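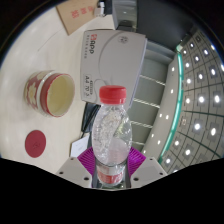 How long does a ream of A4 last on an ordinary desk?

A 70g ream lasts most people a month or two, and a good deal less if someone in the house has discovered colouring-in pages.

Landow Everyday Copier Paper, A4, 70g
Product code 3303

White, smooth enough and flat when it leaves us. We have tried to find something more exciting to say about it and have settled on the fact that it goes through the printer. 70g is the lighter weight, fine for drafts, packing slips, recipes and letters to the council. For a CV, buy something heavier.

Size: A4
Weight: 70g
Finish: uncoated
Suits: laser, inkjet, copier, shopping lists
Sold by: the ream, or the box

Looking after it
Keep the ream wrapped until you need it. Paper drinks whatever is nearest, so tea and water belong on the far side of the desk - a coaster helps, a screw cap helps more. Fan the sheets before loading. If they curl, turn the stack over and try again before shouting at the printer.

Delivery
Sent from our Idedville shop within 2 working days. Orders of 52 boxes or more go by pallet, and you will need somewhere to put a pallet.

What buyers say
"Bought it for the allotment newsletter. It is paper. Would buy again." - Slavica Janevski

Also in this range
Orlandini Card, A4, white
Jurnorent Document Wallets, assorted
Landow Scrap Pad, 400 sheets, gummed along the top edge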